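Tamsin Halliday
6/15/18

Thread on hard water, because I keep getting the same questions after moving to Irkau and I'd like to answer them once.

The town report lists our water at 39 grains in the summer. My old place was 5. I did not know water could go that high and still come out of a kitchen tap.

First thing to go was the kettle. White crust on the bottom inside of two weeks. Vinegar and water, half and half, boil it, let it sit an hour, rinse twice. I do this every other Saturday now.

Second was the shower head. Unscrew it, put it in a bag of vinegar overnight, go at the holes with a toothpick in the morning. Don't leave a brass finish in that long. I did and it came out pink.

Soap: bar soap is a waste of money here. It makes scum and no suds. Liquid works better. For laundry I use less powder than the box says plus half a cup of washing soda, and the towels stopped feeling like cardboard.

Glasses are what most people ask about. The cloudy film is mineral left behind when drops dry on the glass. If vinegar takes it off, it's scale. If it doesn't, the glass is etched and you're stuck with it.

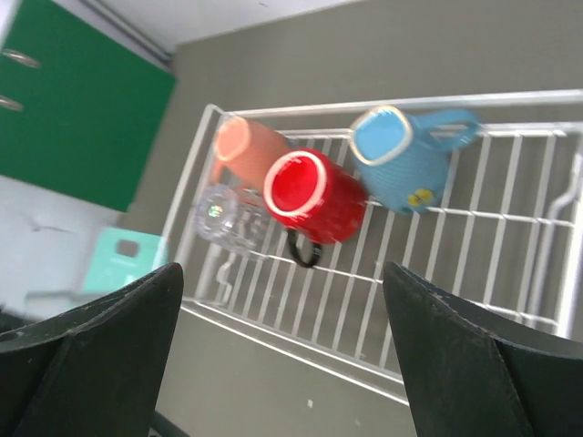 Four in the rack. Drying them by hand with a cotton towel leaves fewer spots.

I tried two store products. Dustum is a powder and it's fine on sinks, too gritty for anything shiny. Ziren is a spray, smells like a swimming pool, works on tile if you give it ten minutes.

Got a quote for a whole-house softener from Hoani. $2000 installed, plus salt. We rent, so no. The landlord said he'd think about it in December, when the water heater is due to be looked at.

In the meantime I bought a filter pitcher for $37. It helps with coffee and does nothing for the shower, obviously.

Someone asked if it's safe to drink. The town says yes and I drink it. The houseplants get rainwater from a bucket out back, and the fern has quit getting brown tips.

Will add the washing machine cleaning steps tomorrow, I need to find the manual.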